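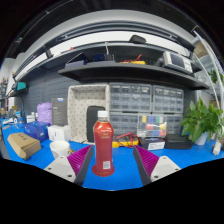
Red liquid, clear bottle, white screw cap. Coded label near the bottom.

February, 14:20. Dye fade, Kitano batch

Stock made up at 591 mg/L in deionized water, stirred until no solids showed on the filter. Diluted to 100 mL working portions. Absorbance read at the peak before the lamp went on; blank was water from the same carboy.

Lamp run: 6 hours, cuvettes capped, tray rotated a quarter turn every hour. Dark control in the drawer, wrapped in foil.

Loss at end of run about 8 percent. Dark control flat within the noise of the meter. Second cuvette from the left reads low at every point, including the first, so probably a scratch on the window. Left out of the average, kept in the raw table.

Simiyu buffer not tried yet. The Velteo sheet gives no pH range for the dye and the meter needs new pH 4 standard before the readings mean much.

To do:
Repeat with buffer, same lamp distance.
Log tray temperature. Forgot this time.
Check whether the Eltatus cuvettes pass enough UV to bother with the short-wave lamp.
Move foil roll back to bench 2.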